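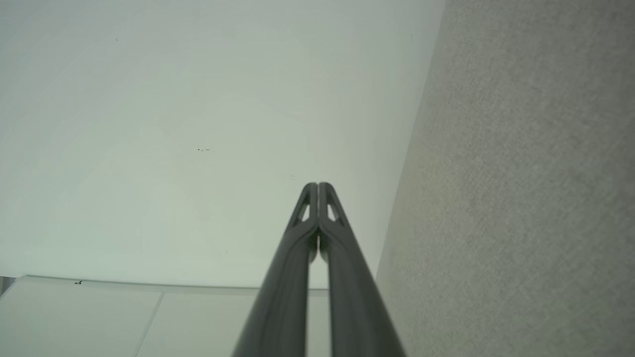

2022-10-20 – Bench notes and next year's money

Budget sheet is due to Drununbridge before the end of the month, so I spent the day at the cell with the sheet open and tried to price what we really use up. The August version was written from the quotes alone and it shows. It has a line for arms, a line for "accessories," and nothing at all for fingers.

Fingers first. The current ones are the dark molded pattern with the teardrop opening near the tip. Closed, the tips meet well enough for thin fabric, and I have no wish to change the shape. What I want is spares on the shelf. Nellari sells them by the pair, Kouris sells them only with the carriage attached, which makes the Kouris part much harder to justify as a consumable. I put down 19 pairs for the year from Nellari. Domingo thinks that is high. It comes from the wear log, with a small margin for pairs that get pulled early because the inner faces have polished and start slipping on synthetics.

Power and cabling next. Every unplanned stop I logged in August traced back to a connector or a cable, and none to a motor. The sheet had no cable line either. Added one at 400 for the year, covering both arms, to include pre-made leads and strain relief. I would like to reroute the wrist leads along the housing at the same time, but that is labor and goes on a different page.

Garments were the main work. Sportswear is the category Uveldale cares about, and it is also the one that costs us the most time per item. Slick fabric, trim of a different stiffness, hoods. A hood is bad because it makes a mound of its own and the layer count under it is anyone's guess. A T-shirt can be planned from the outline. With a jacket the outline says very little about what is underneath.
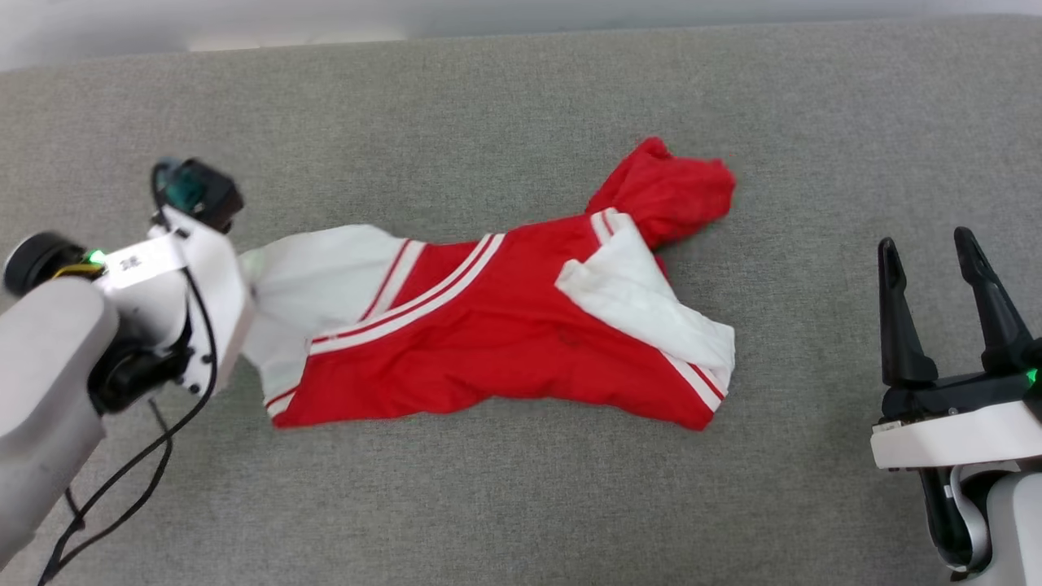

Track jacket, left arm at the sleeve end, right gripper open.

For the plan this matters in two places. One is the cameras. I had been ready to ask for a better unit over the cell, and I am now less sure. The view from up there is adequate for choosing a first contact point on something like a red body with a white sleeve. Where it is weak is in judging folds of one color against each other, and I doubt that more pixels would cure that. A second viewpoint might. I moved the camera line from "replace" to "add," same amount, and wrote a paragraph to defend it.

The other is reach. With a jacket spread sideways, one arm has the work and the other has a stretch of bare cushion to cross. Uveldale's request asks for longer arms. Longer arms mean the next frame size up at Nellari, a new mount, and new risk paperwork. Moving the two bases closer together costs a day and some bolts. I priced both and put the second one in the main sheet, with the longer arms listed as an option for the year after.

The surface needs a line too. The gray upholstery is a fair stand-in for a sofa or bed, and that is the point of it, but it gives under the fingers and the contact height is never quite what the table says. I asked for a set of pads in three firmness grades. Cheap, and overdue. Drununbridge will ask why we need furniture, so the sheet calls them "compliant test surfaces."

Ran through the heavier items after lunch. A jersey on a second garment in a stack is near the top of what I would call normal use for these grippers – past that the bottom layer is doing whatever it likes. The printed numbers are stiffer than the cloth around them and make a fairly good place to press. Noted as a handling remark, no cost attached.
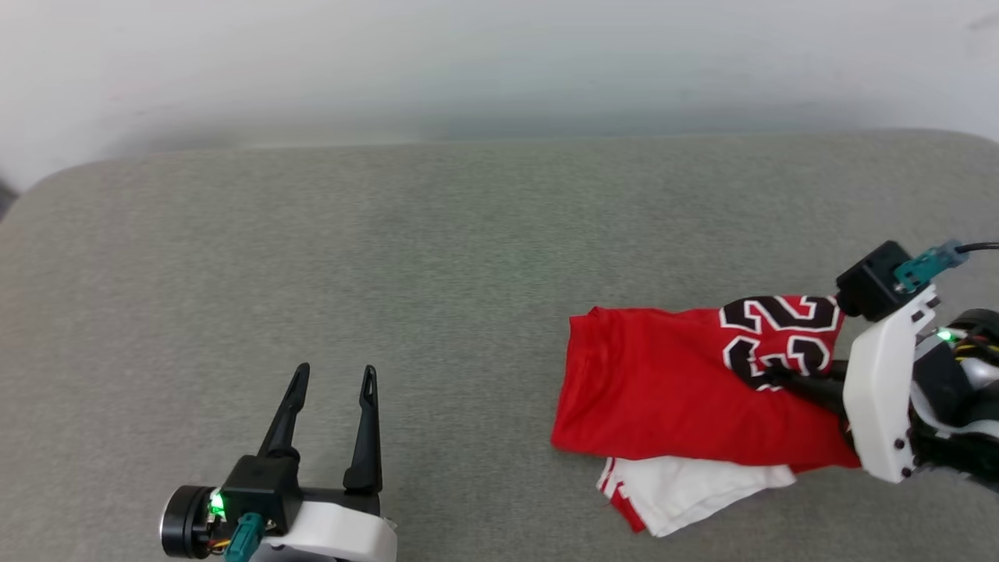
Domingo Salinas read the draft at the end of the day and wrote back that the sheet still treats the two arms as one purchase, and that if Kouris lets us take the second gripper on a separate order we should split the line, keep the warranty dates apart, and never again have both units out for service in the same week. He also wants the fingers cut and the difference moved to service hours.

He is right on the split. I do not agree on the fingers and left them as they are. Service hours went up anyway, taken from the travel line.

Still open:
Nellari lead time on finger pairs, in writing.
Kouris price for a bare finger set, if they will quote one at all.
Item 303 on the old parts list, which has no supplier and no description. Ask Drununbridge or delete it.
Mount drawing for the closer base spacing.
Pad sizes, to be measured off the cushion tomorrow.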